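Chapter 9
Watching Machines Work: The Site Visit as a Source of Evidence
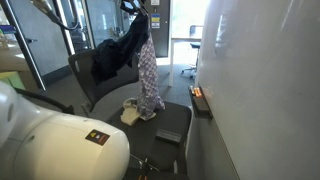
Mohammed-Awal Kyei

Students who have read the first eight chapters of this book will know how a robot arm is built, how its joints are driven, and how a program tells it where to go. Few of them will have stood beside one while it handled something soft. This chapter is concerned with that experience and with how to learn from it. It takes as its main case the open day held at the Dornis laboratory in Arkadham on October 14, 2023, when 165 visitors were admitted in small groups to watch handling work with clothing and household items.

Cloth is a hard subject for automation. A steel bracket keeps its shape when it is lifted, and its position can be worked out from a drawing. A garment pinched between two fingers hangs in whatever way its weight and folds allow. In the photograph that opens this chapter, a dark garment is draped over the back of an office chair while a patterned cloth hangs below the gripper, its ruffled hem resting on the seat. The reader should consider how much of either piece a sensor placed above the chair could measure, and how much would remain hidden inside the folds.

The surroundings deserve the same attention. Much of the early teaching material on robots was drawn from factory cells, where the floor is marked, the parts arrive in order, and people stay behind a fence. Offices and homes offer none of these conditions. A mesh chair back has gaps in it. A glossy whiteboard returns reflections, and strong light from a window can wash out part of a camera's view. Section 9.2 deals with each of these problems in turn.

The Arkadham program had two parts. In the morning, visitors heard a short talk on safety and were shown the warning labels used on the arms, the emergency stop, and the limits set on speed. In the afternoon they watched handling tasks and were invited to put written questions to the staff. The laboratory received 578 questions in all and kindly made them available for this book. A selection appears at the end of Section 9.4, grouped by subject and printed in the visitors' own words.

The questions show a clear pattern. Most visitors asked what the machine could do. A much smaller number asked how the staff decided that a task had been done well, and these proved the more useful questions for study. When a shirt is placed on a chair, one observer may call the task finished and another may object that a sleeve is caught underneath. Unless the standard is written down before the trial begins, a success rate out of 100 attempts tells the reader very little.

A second visit, made the following February to the Geum training center at Iltgate, is described in Section 9.5. It was a guided demonstration for a single class, and the two cases should be read together. Students should note which facts could be observed directly on each occasion and which were supplied by the guide.

Before you read on

Write down three things you would want to know before attending a robot demonstration. Keep the list, as it will be needed for Exercise 9.1.

Terms introduced in this chapter

Demonstration, trial, deformable object, success criterion, observer's log, guided visit.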